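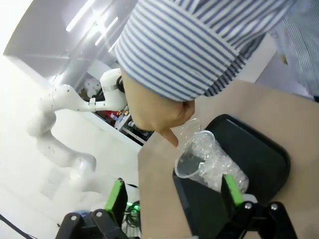
Wrist camera view, with a hand at the cup and the gripper fingers on either side of it.

Cindilska gallery: collecting at Irkmont
Posted Nov 20, 2023 by Ismail Helmy

Cindilska is our project for teaching arms to handle light household objects from examples. The examples are recorded at Irkmont, where we have several arms set up on benches in one room. A person leads the arm through the task, the software stores what the cameras see together with the joint positions, and the recording is checked before it goes into the training set. Most of what we do all day is that, repeated.

The gallery covers the October block and the sessions that followed it. We set out to get 1000 accepted examples of the cup tasks and ended with 2299 across everything, cups included. Captions are short. If you want the file layout or the label list, both are on the Fallia page.

Cups

Clear plastic cups are hard for the model. The edges show up or vanish depending on the lights, and whatever is inside changes how the cup looks from every side. In the view at the top the cup is on its side, full of something clear and crumpled that catches the light, and the green pads are against the plastic. The dark grey tray is behind it on the table.

A person's hand near the gripper is normal in our recordings. Sometimes the operator adjusts an object between attempts, and sometimes the hand stays in for the start of an attempt. We mark which frames have a hand in them and keep those frames. In the first version of the set we threw them out, and the policy then stopped dead whenever someone reached across the bench.

Notes on the cup recordings:

Start positions are upright, on the side with the mouth towards the arm, and on the side with the mouth away.
Squeeze is limited in software. A cup that creases is swapped for a new one before the next attempt.
An attempt where the cup slips and is picked up again is accepted, with the label "recovered".
An attempt where the operator gives up is kept in a separate folder. We don't train on it at present.

The green pads are softer than the first ones we fitted and mark less. They also show up well in the wrist view, so a reviewer can see at a glance how far the fingers are open. They do wear. Check them at the start of a session and write the change in the bench log, with the time, or the recordings on either side can't be compared.

Lighting

The ceiling lights at Irkmont are bright and we leave them on. Pale sleeves and white arm covers burn out in a lot of the wrist footage. We tried fixing the exposure and got good tables and very dark objects, so it is back on automatic. Morsy, the review tool, flags any recording where the object area is too bright to label, and those go to a second reviewer.

The room

Morsy shows the wrist view large and everything else small, which means reviewers get to know the room through the gap between the fingers. People stand by the tables and move about while recording goes on. We don't clear the room for collection. A policy trained only on blank backgrounds did badly for us as soon as it had company.

The view in the next picture looks out over the tan table towards the other benches. A second arm hangs down at the far edge of the same table with its gripper pointing at the surface, and another stands folded on a grey metal bench. The large arm on the right is on a slotted aluminium platform, with the orange emergency stop in its yellow housing close to the base. The drinks dispenser is on the white table at the left.

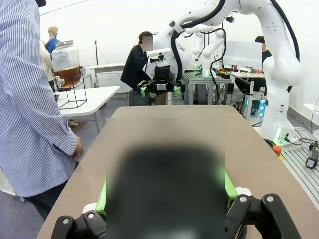
Labels and checks

Each accepted recording gets a task name, an outcome and a note on who or what else was in view. Faces are blurred before anything leaves the building. The note can be one word. "Busy" is fine, and so is "hand".

Two people look at every recording in its first week. If they disagree on the outcome, the recording is held until both have watched it at half speed, and after that the stricter label stands. Disagreements are mostly over when an object counts as placed. Our rule is that the fingers must be open and clear of it, and it must stay put until the recording ends.

Blurred foreground is the other regular query. Something close to the lens hides the part of the table that matters and the reviewer can't tell what is being held. Label it "near object, unclear" and leave the object name empty. Please don't guess from the recording before it. Several early labels were wrong for that reason and took a long time to find.

Known gaps

Few recordings have the tray on the near side of the cup.
Left-to-right moves outnumber right-to-left.
Cables cross the view in many files. These are usable, but the cable label was added late, so older files don't have it.
Two arms working on one table are in the set only as background. Shared tasks will have their own set and their own page.

Using the pictures

The pictures may be reused in talks and teaching with the name of the project next to them. Requests for full recordings go through the Fallia page. Give the task name and say whether you need the joint data or only the video, as the two are stored separately.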